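My work wants me in the gripper gloves three days a week. Will I still be a housekeeper by next year?

Asked by Purificación Toledo

Hello all. I hope this is the right section, I did look for a better one. I clean and cook at Stevidley, which is a set of serviced flats, and I have done so long enough that I know which drawer sticks in every kitchen. In February the firm signed up with Clulik, who are teaching machines to do household jobs, and since then four of us have been asked to do part of our shift with a pair of hand-held grippers in place of our own hands. You hold one in each hand and squeeze, and you do everything with them: wiping, picking up, putting rubbish in the bin. All of it is recorded and goes off to Clulik at the end of the shift.

The tidying itself is nothing special, the bin in the corner by the cupboards and whatever wants throwing away. 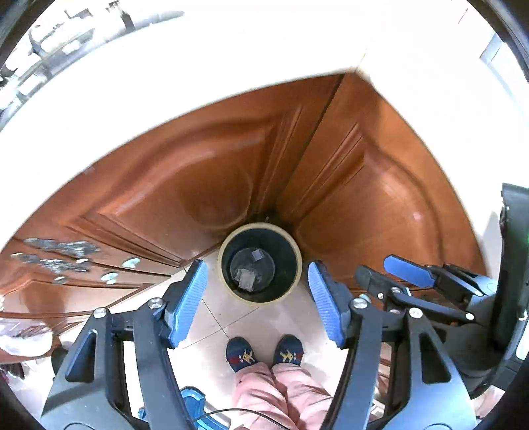
Bin duty with the grippers, bits of paper at the bottom.

Now, I don't mind the work, and the young people from Clulik are very polite and always ask after my knees. But my shoulders ache by four in the afternoon in a way they never did with a mop, and a kitchen that used to take me no time at all now eats half the morning. The flats still have to be ready for guests, so the others end up doing my share of the beds, and you can imagine the looks I get in the linen room! I also can't help thinking that I am training whatever comes after me. My manager, Illia Marchuk, says it will "free us up for guests", but he went a bit vague when I asked how. Has anyone been through this? Should I be asking for more money, or fewer hours, or what?

Answer from Liudmyla Hrynyshyn (marked helpful, 4 thanks)

Hello Purificación, and welcome. I went through much the same at Lyons, where I supervise the kitchens, so let me tell you how it went for us and you can pick out whatever is of use.

First, the shoulders. Please don't put up with it. We started with long stretches and had two people off sick inside a month, so we changed to short turns with proper work in between, and we let people swap when their wrists got tired. Ask for that in writing. Ask too who decides when you've had enough, and make sure the answer is you.

Second, the beds. That was the real trouble with us, much more than the machines were. The recording was treated as extra, with no extra people to cover it, and the girls who weren't picked felt they were carrying the ones who were. In the end our manager counted recording as its own job on the rota and brought in cover for the rest. The mood changed within days. If Mr Marchuk does only one thing, let it be that one.

As for money, we got a top-up for every recorded shift, and it did need asking for more than once. Go in together, all four of you.

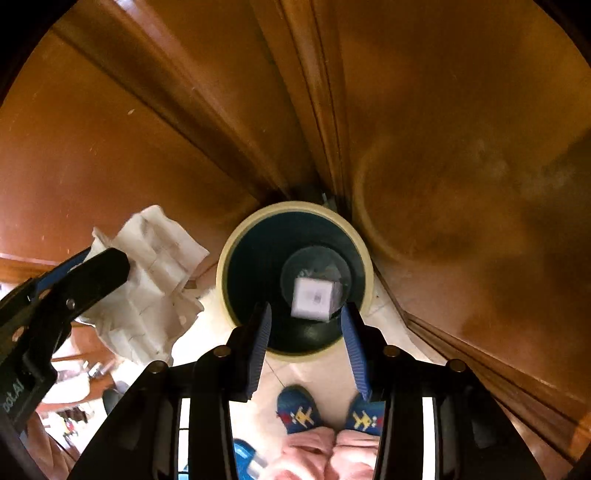

What happens to a shift's recording if I fumble something or drop it halfway through?

Ours were kept along with the good ones, and we were told to pick the thing up and carry on as we normally would. It was never held against anybody, though I did ask to have that confirmed by letter, and I'd suggest you do the same.

On whether you are training your replacement, I can only tell you what I've seen. Our machine wipes one kind of worktop, slowly, and a person has to go round afterwards. The job has changed a little: more checking, more talking to guests, less scrubbing. Some of my team like that and one dear soul hates it and wants her scrubbing back. I wouldn't promise you what it will look like in five years, and I'd be wary of anyone who does.

Answer from Tymofii Chornovol

Same at Boltside but in the stock room. Get the extra pay agreed before you start, not after. We left it too late and got vouchers.

Answer from Hnat Lysenko

Not sure this helps as I'm in a warehouse, but do ask what the recordings can be used for. We found out ours were also being looked at to see who was slow, and there was quite a row. It's been put right now, recordings go straight to the robot people and the managers don't see them. Also get comfy shoes. Best of luck to you and I hope the knees behave.

Related questions
Can my employer change my duties without a new contract?
Sore wrists from repeated gripping, what to tell the doctor
Robot floor cleaner keeps stopping at the lift, who do I report it to?
How do I ask for cover when half the team is on training?
Do I have to agree to being filmed at work?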